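Grokalex News

Staff and Programs

Folding as a Shared Standard: A Conversation with Wilson Chávez

The clothing service at Grokalex supplies clean garments to residents of the Huamán and Faven houses. Its coordinator, Wilson Chávez, has spent much of the past year rewriting the guidance on how those garments are sorted, folded and shelved. He spoke with us ahead of the release of the revised handbook in November.
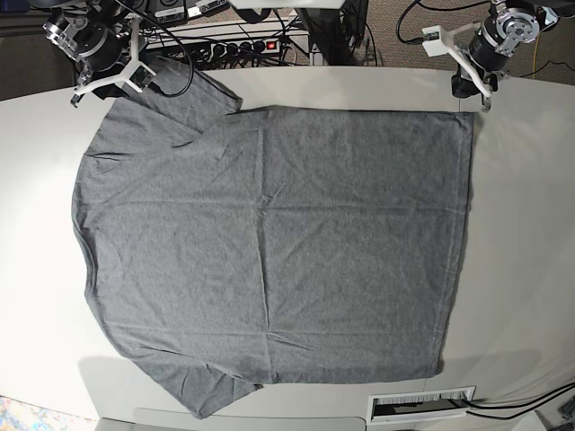
By Mercedes Nina
September 30, 2020

Mr. Chávez begins every discussion of folding with a plain T-shirt. In his view it is the garment that most people believe they already know how to handle, and the one that comes back to the shelf in the greatest variety of shapes.

"If you ask a room of people to fold a T-shirt, you will get squares, long strips and a few bundles," he said. "All of them are fine in a drawer at home. On a shelf that holds 200 shirts, the bundles push everything else onto the floor."

The revised guidance asks staff to lay the shirt flat and smooth it from the middle toward the hem before any fold is made. Sleeves are dealt with next. Mr. Chávez considers them the source of most uneven stacks.

"A sleeve that lies back over the body is already half done," he said. "A sleeve that hangs down past the side has to be picked up and placed. People skip it and fold the body first, and then there is a lump on one side that you can feel through the whole pile."

He also asks staff to look at the creases a shirt already carries. Knit cotton that has been stored in quarters will show a line down the center and another across it, and the cloth tends to return to those lines. The earlier handbook called for folding in thirds, which set new creases beside the old ones. The new edition permits quarters for gray and white shirts and keeps thirds for larger sizes.

The service handled 3,297 garments in the last reporting year. Mr. Chávez was reluctant to draw conclusions from the total, noting that it includes towels received from Flistetden when that site closed its linen room.

Work surfaces receive a full page in the handbook. Mr. Chávez prefers a smooth, pale table with rounded edges, which does not catch on knit fabric and makes lint easy to see. Seams between panels are acceptable if they are flush.

Dark clothing is treated separately. The handbook directs that charcoal and black items be folded last, after the table has been wiped.

"Dark cloth picks up everything," Mr. Chávez said. "It is also harder to read. When a dark piece is bunched up, you look for the hem. Find the hem, take hold near it, and the rest of the piece will open out. If you pull from the middle you only move the heap from one side of the table to the other."
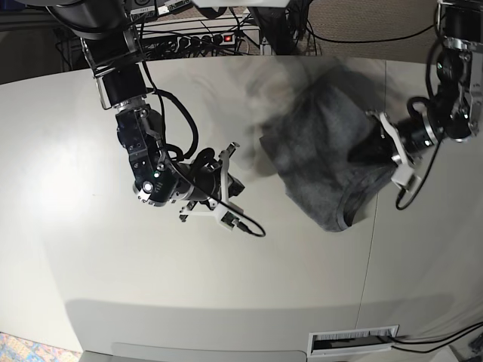
Siamak Babaei would go further and do away with folding for dark items altogether, on the grounds that hanging them takes less time and leaves fewer marks. Mr. Chávez acknowledged the argument but said the Huamán house has 100 hangers and no space for a second rail.

"I would be glad to hang more," he said. "For the present we fold, and we try to do it the same way at both houses."

Training on the revised guidance will be given in 2 sessions, one at each house. Brayan Villca will lead the session at Faven. Staff who are unable to attend may request a printed copy of the handbook from the clothing service office.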